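Pallari opens bookings for its two-armed folding bench 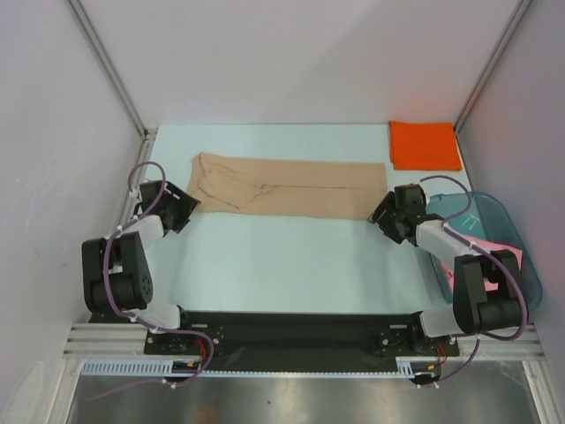

Small laundries, alteration shops and secondhand clothing stores that have been waiting to get their hands on the Pallari folding bench will finally have their chance this month, as the company has opened its order book to anyone with a spare corner and a wall outlet. Until now the bench had only been available to a handful of trial sites, most of them within an easy drive of the company's workshop in Tusholm, and the waiting list had grown long enough that people were starting to ask, quite politely, whether it was ever going to move.

The bench is a pair of robot arms mounted on a single black base plate along the front of a light blue tabletop, with walls on the other three sides. It's meant for the sort of folding that piles up at the end of a shift: trousers, T-shirts, hand towels, napkins and the like. A garment goes down on the table, the arms take an end each, and the folded piece is moved over to the side, ready for somebody to bag it or put it on a shelf. Pallari says the plain blue top was chosen after a good deal of trial and error, having found that pale and patterned surfaces made beige and white clothing much harder for the software to pick out.

Customers can rent or buy. The rental is $453 a month, with delivery, setup and a half-day of training included in the price, and it can be ended after the first three months with no further charge. Those who would sooner own the thing outright will need to call for a quote, and the company is open about the fact that it hopes most people will rent first and get to know the bench before making up their minds.

The trial period ran through the winter at shops that between them handled everything from hotel linens to donated children's clothes. Lumbantobing, the family-run laundry that took the first bench and kept it the longest, put 1,000 pieces through it in February and has since signed up for a second. The laundry told us that the arms are slower than a practiced pair of hands and that anyone expecting a blur of motion is going to be let down, but that the bench keeps going through lunch, through the afternoon rush at the counter, and through the last hour of the day when everyone's shoulders are sore. Towels were the easy part, they said. Trousers took longer to get right, especially the thin, stretchy kind that like to bunch up at the waist and slide around when you pull on the legs, and the first couple of weeks involved a fair amount of stopping, smoothing out and starting over.

Those early troubles are what the newest software is supposed to help with. It comes from Trimolbridge, which writes the folding routines and has been working alongside Pallari from the start, and it now covers 33 types of garment and household linen. Shops can also teach the bench a fold of their own by guiding it through the motions a number of times, which should be welcome news to anyone who has strong feelings about how a pair of slacks ought to be creased (and we know from our mail that many of you do). Fitted sheets aren't on the list. Neither are bras, anything with a hood, or anything still damp from the dryer, and Pallari asks that belts and loose change be removed before clothes go on the table.

We spent a pleasant Thursday morning with the bench at Tusholm and came away liking it, with a few reservations. It's quieter than we had imagined, more of a soft whir than a clatter, and you can carry on a conversation beside it perfectly well. Changing over from one kind of garment to another takes a minute or two on the touch screen, and the menus are large and clear enough to read without hunting for your glasses. On the other hand, somebody still has to feed it one piece at a time, so a shop with only one person on duty will find that person walking back and forth quite a bit. A feeder for small items is in the works, though the company wouldn't be drawn on a date or a price.

Servicing is handled by Pallari's own technicians, and renters get a replacement arm sent out overnight if one gives trouble. The gripper fingers wear down with use and are meant to be swapped by the customer; a spare set comes in the box and the job calls for nothing more than a small screwdriver.

The first production run is 316 benches, with deliveries going out in the order that bookings come in. Trial sites and people already on the waiting list have first call on them until the end of the month. Demonstrations are held at the Tusholm workshop every Thursday at 10 a.m., and visitors are welcome to bring a bag of their own clean laundry to try.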